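Start Aktuelles Termine Werkstatt Kontakt

Flundville: Die offene Werkstatt räumt auf, und ich mittendrin

1. Sep. 2020

Eigentlich wollte ich am Vormittag nur schnell einen Schraubendreher zurückbringen, den ich mir im Juli in der offenen Werkstatt Golmont geliehen hatte (ja, ich weiß, im Juli!). Geblieben bin ich dann bis zum Nachmittag. Dort wird nämlich gerade die gesamte Kleinteil- und Werkzeugsammlung durchsortiert, und wer zur Tür reinkommt, kriegt ziemlich flott einen Lappen oder einen Etikettenbogen in die Hand gedrückt.

Der Anlass ist erfreulich: Die Werkstatt hat von der Firma Mogensen 700 Euro für neue Schubladen und Einsätze bekommen. Bevor da etwas eingeräumt wird, soll aber alles einmal durch die Hände gehen. In der Bestandsliste stehen 2482 Posten, von der Feile bis zur Flügelmutter, und die Liste ist, nun ja, schon ein paar Jahre alt. Ich habe allein beim Buchstaben K dreimal denselben Körner gefunden, jedes Mal anders geschrieben.

Sortiert wird in zwei Runden. Erst kommt alles, was herumliegt oder in irgendeiner falschen Kiste steckt, in die großen grauen Wannen auf den Tischen. Dann wird daraus einzeln verteilt: Werkzeug mit Griff, Stifte und Marker, Kunststoffteile, Stäbe und Rohre, und der Rest heißt schlicht »Rest«. Die Wannen selbst haben schon einiges mitgemacht, so zerkratzt und fleckig, wie sie innen sind, aber ausgetauscht werden sie vorerst nicht. Ich mag sie ja! In so eine Wanne darf man etwas hineinlegen, ohne dreimal zu überlegen. Langes Werkzeug mit gelbem Griff neben grünem Kunststoffklotz, an dessen linker Seite etwas wie ein Marker, und es stört erst mal keinen.

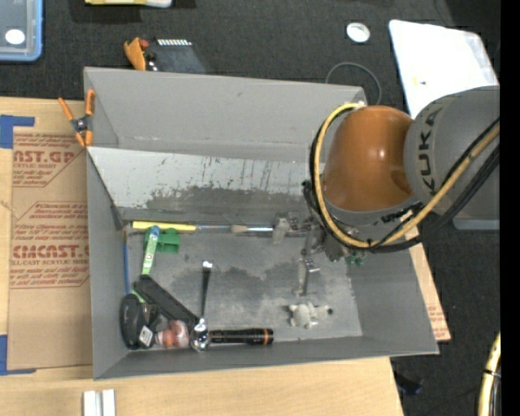
Grímur Ketilsson würde die Stifte am liebsten gleich ganz aus der Werkzeugsammlung verbannen. Die gehörten an die Wand neben die Tür, meinte er, in einen Becher und fertig, sonst suche man sie in einem Jahr wieder zwischen den Stäben. Und bei den langen Sachen sei er sowieso für Aufhängen, in einer Schublade lägen die immer quer.

Darüber wurde dann eine ganze Weile diskutiert, mit Kaffee. Chang-ho Kong hielt dagegen, dass an der Wand kaum noch Platz sei und dass aufgehängtes Werkzeug bei ihm grundsätzlich auf dem Boden lande. Geeinigt haben sich die beiden auf eine Probewand: 13 Haken, vorerst nur für langes Werkzeug mit schmalem Schaft. Die Stifte bekommen ihren Becher. Ich habe mich enthalten, ich hatte ja den Schraubendreher auf dem Gewissen.

Die Ausleihe läuft während der Sortierung weiter, allerdings mit Einschränkungen. Pro Person gibt es bis zu 9 Teile auf einmal, und was noch in einer Wanne liegt, bleibt auch da, bis es ein Etikett hat. Wer zu Hause noch etwas Geliehenes findet, legt es bitte mit einem Zettel (Name reicht) in das Fach am Eingang. Gemeckert wird nicht, das kann ich bezeugen.

Für die nächsten Vormittage werden noch Leute mit lesbarer Handschrift gesucht, denn der Etikettendrucker streikt. Ich bin wohl wieder dabei, mein K ist noch nicht fertig.

Zuletzt erschienen

Flundier stellt den Fahrradverleih um
Neue Öffnungszeiten im Stadtbad Flundville
Wohin mit alten Farbdosen?
Nähkurs für Anfänger: noch Plätze frei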